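Notes on the Retention of Household Hand Tools

18th October

The practice of lending tools between neighbouring households has been the subject of some discussion on this blog since July, when I set out the terms under which my own tools may be borrowed. Several readers have since asked for the companion document, namely the policy governing what is kept, what is repaired and what is discarded. It is provided in full, with commentary where the reasoning may not be apparent.

The household maintains one principal store, located in the garage at the Escobar Street address, and one secondary store beneath the laundry sink. The principal store is reviewed every 6 months. The secondary store is reviewed whenever the door no longer closes.

An item is retained if it has been used within the past 15 months, or if its replacement cost exceeds 10 dollars. Items failing both tests are placed on the side bench for a period of notice, during which any member of the household may lodge an objection. Objections are to be made verbally and at a reasonable hour. A claim that an item "might come in handy" has not been accepted as sufficient grounds for some years, although I acknowledge that the rule has been applied more strictly to others than to the author. 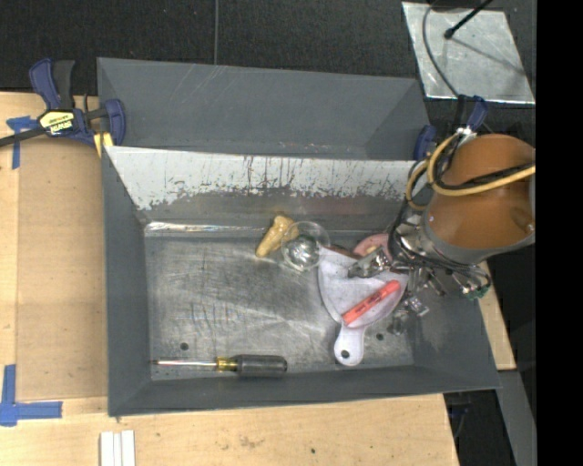
A screwdriver in a divided metal bin.

Screwdrivers present a particular difficulty. They accumulate without any recorded decision to acquire them, frequently as inclusions with flat-packed furniture, and they are seldom worn beyond use. The Brillier set purchased on moving to this address remains the standard for general work, and its colour-coded handles have reduced disputes considerably. The older Dultus drivers are held in reserve for paint tins and similar duties for which a better tool ought not to be used. It is recommended that readers designate such a tool formally. Where no tool has been designated, the best chisel in the house will be selected.

With respect to repair, the present arrangement is satisfactory. Loose handles are re-glued, surface rust is treated with steel wool and a light machine oil, and split timber handles are replaced at the owner's expense. Power tools are not opened at home. The Ziteck drill was returned to the shop in July for a new chuck and has performed without complaint.

Disposal remains the least developed portion of the policy. Usable items are offered first to the street, then to the op shop, which does not accept anything with a cord. The remainder goes to the scrap metal bay at the tip. Rechargeable batteries are removed beforehand and taken to the collection point at the hardware store.

Correspondence regarding the ladder will be addressed separately.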